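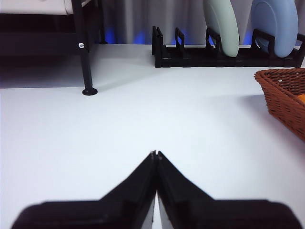 Support > Cotlow Height-Adjustable Tables > Set-Up Guide > Section 4: First Use and Everyday Care

14 shares | 2 comments

Section 4: First Use and Everyday Care

By now your Cotlow table should be standing on its own feet in the room where you mean to keep it, with all the leg bolts snug. If it isn't, go back to Section 3 and take your time. We would much rather you spent an extra evening on the legs than started in here with a wobble, which only gets more annoying once the table is loaded up with your things!

You will need the Cinda hand control (it comes in the small bag taped inside the carton lid), the 4 mm hex key, a level if you own one, and a soft cloth.

Leveling the table

1. Raise the table to a comfortable standing height with the crank, so you aren't crawling around on your knees for this part.

2. Set the level across the middle of the top, side to side and then front to back.

3. Turn the foot under the low corner counterclockwise to lengthen it. Go a half turn at a time and check again between turns. Most floors need very little, though older houses can surprise you.

4. Press down on each corner with the flat of your hand. If the table rocks, lengthen the foot that lifts.

Note: On thick carpet the feet will settle over the first few days. Check the level again after 72 hours and you probably won't have to think about it for a good long while.

Fitting the hand control

5. Slide the Cinda control onto the short rail under the front edge, on whichever side suits you. Left-handed owners often like it on the right, oddly enough, so try both.

6. Push the plug into the socket on the crossbar until it clicks, and tuck the slack into the cable clip.

7. Fold the crank away before you plug the table into the wall.

CAUTION: Never run the motor with the crank still engaged. The handle will spin, and it can hurt your wrist.

8. Hold the down arrow until the table stops at its lowest point, then keep holding for 4 seconds. The light blinks twice and the control has learned where the bottom is.

CAUTION: Keep children, pets and chair arms out from under the top while it is moving. Do not load the table with more than 40 pounds during this first run.

Looking after the top

A damp cloth and a drop of dish soap will take care of nearly everything. Wipe, then wipe again with clean water, then dry. Please keep scouring powder and those scratchy green pads away from it, however tempting they look next to a stubborn coffee ring. For ink, dab on a little rubbing alcohol and rinse well afterward.

Note: If you bought the Navickas shelf kit, leave its wrapping on until you reach Section 5. The brackets mark easily.

Section revised 8/21/18 by Horațiu Preda, Owner Guides

Related guides
Section 3: Attaching the Legs
Section 5: Adding the Navickas Shelf Kit
Ikik Cable Tray: Fitting and Removal
Cinda Hand Control: What the Lights Mean
Ordering Spare Feet and Bolts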